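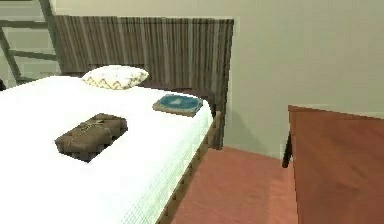
Rendering: Benoît Tessier

Kero 508 Looper
Owner's Manual
Section 2: Setting Up and Recording Your First Loop

Revised 22/10/2020

This section covers connecting the Kero 508 to a guitar and an amplifier or speakers, setting the input level, and recording, layering, saving and deleting loops. For MIDI clock and firmware updates, see the sections that follow. If you are replacing an older Grineder looper, read the note on saved loops at the end before you transfer anything.

What you need

The Kero 508 and its power adapter
An electric guitar, or an acoustic guitar with a pickup
Two instrument cables with standard quarter-inch plugs
An amplifier, a powered speaker or a mixer

A second output cable is needed only for stereo. Cables are not included.

Connecting the looper

1. Turn the amplifier or speaker volume all the way down.

2. Plug the guitar into the jack marked INPUT A on the right side of the looper. Push the plug in until it clicks.

3. Run a second cable from OUTPUT L (MONO) to the input of the amplifier. For stereo, also connect OUTPUT R to a second amplifier or to the next channel of the mixer.

4. Plug the power adapter into the jack on the back of the looper, then into the wall. The display shows the Grineder logo, then the number of the last loop slot used.

5. Bring the amplifier volume up slowly while playing. You should hear the guitar at its normal level.

CAUTION: Use only the adapter supplied with the looper or an adapter with the same voltage, polarity and connector. A higher voltage will damage the unit and is not covered by the warranty.

CAUTION: Do not plug the speaker output of an amplifier into any jack on the looper. The jacks take instrument and line signals only.

Note: If you use other pedals, place tuners, compressors and overdrives ahead of the looper. Delay and reverb can go on either side. With reverb ahead of the looper, it is recorded as part of the loop. With reverb after the looper, everything you play and everything already in the loop passes through it together, and changing the reverb setting changes the sound of the whole loop.

Setting the input level

The INPUT knob controls how much signal reaches the recorder. It does not change how loud the looper plays back. Use the LOOP knob for that.

1. Turn INPUT all the way counterclockwise.

2. Strum as hard as you expect to in the piece. Use all the strings.

3. While strumming, turn INPUT clockwise until the light beside it flashes red.

4. Turn it back until the light stays green on the hardest strums. An occasional flicker of amber is fine.

5. Play a quiet fingerpicked passage and watch the light. If it goes out completely, the signal is too low. Turn INPUT up a little and repeat from step 2.

Acoustic guitars with a battery-powered preamp put out much more signal than a plain pickup. If the light is red even with INPUT near its lowest point, turn down the volume on the guitar first. The PAD switch on the back lowers the signal further, and should be left off for electric guitars.

Recording a loop

The left footswitch is marked LOOP. The right footswitch is marked STOP. Press each one with the front of the foot and let go right away. The looper responds when the switch goes down, not when it comes back up.

1. Turn the SLOT dial to an empty slot. Empty slots are shown with a dash after the number.

2. Press LOOP on the first beat of the phrase. The ring light turns red and recording begins.

3. Play the phrase.

4. Press LOOP again on the first beat of the next measure, which is the point where the phrase would start over. The ring turns green and the loop plays back.

5. Press STOP to end playback.

The most common mistake is pressing LOOP on the last beat of the phrase instead of on the beat after it. The loop then comes out one beat short and seems to stumble each time it repeats. Count out loud for the first few tries. If you count four measures of four beats, the second press belongs on the "one" of the fifth measure.

Let the last chord ring through the press. The looper keeps a short tail of sound past the loop point and blends it into the start, so there is no need to mute the strings early. The blend can be turned off in the menu under TAIL. Some players prefer it off for percussive parts, muted strumming and tapping on the body of the guitar, where a hard edit sounds cleaner.

The longest loop that can be recorded in a single slot is 700 seconds. When the limit is reached the looper stops recording and begins playback by itself. 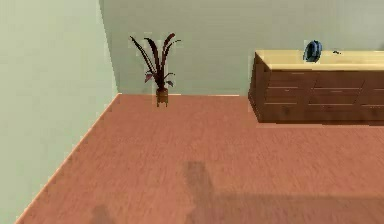
Once the basic loop is running, leave it playing for several rounds before adding anything. Small timing problems that cannot be heard on the first pass are easy to hear by the third, and it is much simpler to record a short phrase again than to find the trouble under several layers.

Adding layers

1. With the loop playing, press LOOP. The ring turns amber and anything you play is added to the loop.

2. Keep playing for as many rounds as you like. Each round is added on top of the last.

3. Press LOOP to stop adding. The ring goes back to green.

To remove the most recent layer, hold LOOP until the ring blinks twice. To put it back, hold LOOP again. Only the last layer can be removed this way. If you played through several rounds without leaving layering, all of those rounds count as one layer.

Every new layer makes the loop louder. If the loop starts to cover your live playing, turn the LOOP knob down a little. You can also set FADE in the menu, which lowers older layers slightly each time the loop comes around. FADE works well for slow, drifting pieces and less well for songs with a fixed chord pattern, where the chords gradually sink out of hearing.

A layering order that works for most fingerstyle pieces is the bass line first, then chords or an arpeggio pattern, then harmonics or a high melody. Leave out of the loop whatever you plan to play live. If two parts sit in the same range on the neck, try moving one up with a capo before recording it.

Using the click

The built-in click helps when a loop has to line up with another player or a drum machine.

1. Press MENU and turn the dial to CLICK.

2. Press the dial, choose ON and press again.

3. Tap the TEMPO button in time with the music, or turn the dial to set the tempo by number.

4. Set CLICK OUT to PHONES to hear the click in headphones only.

With the click on, the looper rounds your second press to the nearest beat. This fixes a press that is slightly early or late. It does not fix one that is off by a full beat.

At very slow tempos, such as 61 beats per minute, you may find it easier to double the number and count the click as eighth notes.

Note: The click is never recorded into the loop. If you hear it in a recording, it has leaked from the headphones into a microphone. Turn the headphones down.

Saving and deleting

Loops are not saved automatically. A loop that has not been saved is lost when the power is turned off or when the SLOT dial is moved.

To save a loop:

1. Press STOP.

2. Press SAVE. The slot number blinks.

3. Turn the dial if you want to save to a different slot.

4. Press SAVE again and wait for DONE to appear.

To delete a loop, stop playback, hold STOP until CLEAR? appears, then press SAVE. To back out, press STOP.

CAUTION: Do not disconnect power while the display reads WRITING. The loop being saved will be damaged, and loops in other slots may be as well.

Copying loops to a computer

The looper works with the Sabatier librarian program, version 2 or later. Connect the looper with a USB cable, open Sabatier and wait for the slot list to fill in. Drag a loop to a folder to copy it. Copied loops are ordinary WAV files and open in any recording program.

Layers are mixed together when a loop is copied. If you want separate parts for a finished recording, save the loop to a new slot after each layer and copy all of the slots. The difference in sound between one slot and the next is the added part, but you will still need to record that part by itself if you want full control over its level.

If something is wrong

No sound at all: Check that the adapter is connected and the display is lit. Try the guitar straight into the amplifier with each cable in turn.

Guitar is heard but the loop is not: Turn up LOOP. Check that the slot is not empty.

Loop sounds harsh or crackles: The input level was too high during recording. Lower INPUT and record the loop again. A distorted loop cannot be repaired.

Hum: Move the adapter away from the audio cables. Plug the looper and the amplifier into the same outlet strip.

Footswitch responds twice to one press: Contact the Grineder service desk in Trillurport. Do not open the case.

Note on saved loops: Loops made on older Grineder loopers must be opened in Sabatier and exported as WAV files before they can be loaded into the Kero 508. Layer information from the older unit is not kept, and the removal function described under Adding layers will apply only to parts recorded after the transfer.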